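10/3/19

I spent most of last night arguing with a slider. The slider lives in Hellau, the photo editor I moved to when my old one stopped opening, and the slider is called Warmth. I had a folder of 198 pictures from August that all came out a bit blue, and I wanted them a bit less blue. You would think this was the sort of thing a slider called Warmth had been put on earth to do.

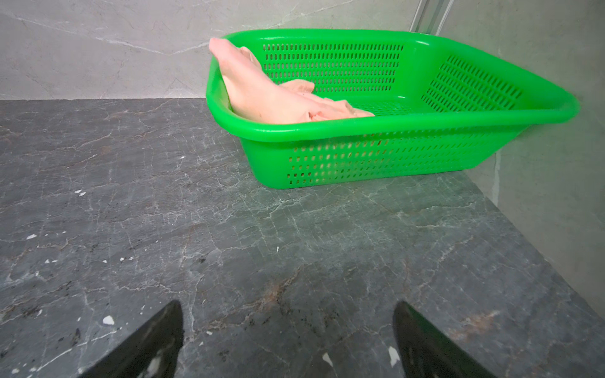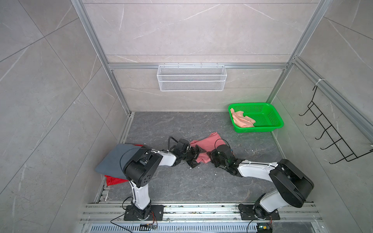
## Batch edit, or something like it

The idea is simple enough. You fix one picture, copy the settings, select the rest and paste. Hellau calls this "Sync", and the button has a little pair of arrows on it that go round when you click. They went round. Then they stopped, and three of my pictures had changed.

I tried it again with a smaller batch and got the same three. I tried it with those three left out and got none at all, but the arrows still went round, which I thought was cheeky.

After an hour of this I went to the help pages. They tell you that Sync "applies your edits across the selection" and show a screenshot from a version with different buttons. The forum was better. Somebody had asked my exact question two years ago and then replied to themselves with "never mind, sorted". I hope they are well.

## What was going on

Warmth is stored in two places. If your camera wrote a white balance into the file, Hellau shifts that. If it didn't, Hellau lays a tint over the top and keeps it somewhere else entirely. The slider looks the same in both cases. Sync copies the first kind and quietly drops the second, and only three of my files had the first kind, as I had run the rest through Nemalik to shrink them and Nemalik throws all that away to save a few bytes per picture. Thank you, Nemalik.

So:

- Open one of the stripped files and set Warmth where you want it.
- Go to Edit, then Save as Preset. Give it a name you'll recognise (mine is "less blue", the fourth attempt at a name).
- Select the whole folder and apply the preset from the right-click menu. The preset button in the side panel only does the picture you're looking at.
- Go and make some tea. My laptop is old and it sounded like a hairdryer.

It worked on everything except the original three, which had now been warmed twice and looked like they'd been dipped in marmalade. I reset those by hand.

## While I'm complaining

The export box remembers your folder and your file type but goes back to 300 dpi every single time, whatever you typed last. This makes no difference to anything I put on a screen. It annoys me all the same.

I did have a quick go with Illia, which is free and has a Sync that does what it says. It also has no undo past the last step, so I closed it again fairly sharpish.

I've sent a report about the slider and had an automatic reply thanking me for my interest in printing. If a person writes back I'll add it underneath.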